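4.2 Picking a grasp when the object is mostly rim

We started out with a very simple idea for the grasp planner, and I'm a little embarrassed by how long we stuck with it. Skuta (our planning layer) took the segmented point cloud, fit a box around it, and closed the gripper across the shortest side. That works fine on crates and cartons. It works badly on anything wide and flat, where the shortest side is the thickness and the box fitter can't decide which way is up.

So Laiba Tanoli and I rewrote the candidate generator. The new version walks along the outer boundary of the object mask and proposes one finger pose every few millimeters of arc. Each pose gets three scores: how well the local edge matches the finger's contact face, how far the wrist stays from the shelf surface, and how much joint motion it takes to get there from the current configuration. We draw 1,000 candidates per query, throw out the ones that collide, and send the best five to the motion planner in order. If all of them fail, the arm backs off and asks for a new view - no clever recovery, just another look.

Parts with holes gave us grief. The old segmentation code filled them in, which made a spoked part look like a solid plate and hid a bunch of usable inner edges. Waqas Janjua patched it so holes survive as separate contours, but we still rank outer edges first. Inner edges are tempting on paper, and then the finger has to come back out again! Clips and tabs on a rim also get a small penalty, because the local normal jumps around there and the score gets noisy.

Figure 4 is a rim contact on a hubcap, with the finger on the lower right part of the cap and a soft white piece lying next to it on the same shelf. Neighbors like that matter to the planner, as the mask boundary has to stop where the cap stops.

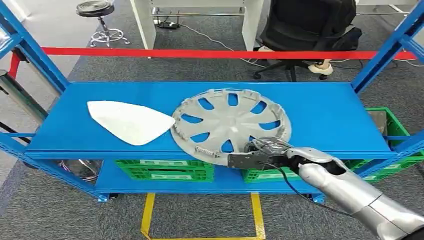 Figure 4. Black gripper finger at the edge of a light gray hubcap on the blue shelf.

Why not let the planner search over the whole surface? Most of the surface of a flat part gives a finger nothing to hold, so the extra samples cost planning time and rarely survive the collision check.

The edge walk does have one annoying weakness. It trusts the mask, and a mask that leaks onto a neighboring object produces very confident poses on the wrong thing. Sidra Paracha added a depth-step test between adjacent boundary points, which we describe in Section 4.3.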